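Hi, I'm Vinh Dương, and I started Tranura after 15 years of fixing other people's warehouse machines. We're six people now, and we make one thing — the Wornedeo hand kit, which bolts onto most small robot arms.

## What you get

- The hand, with soft-covered fingers and a wrist camera
- Over 20 ready-made grips, for bags, clothes and other floppy stuff (my favorite part!). Getting hold of a black strap with a pink sweatshirt heaped up next to it is the kind of job we love.

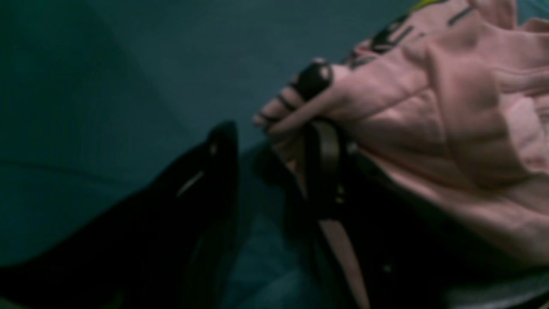

- A spare set of finger covers, plus phone help from me or Quinlan

Come by the shop any afternoon in November and try one out.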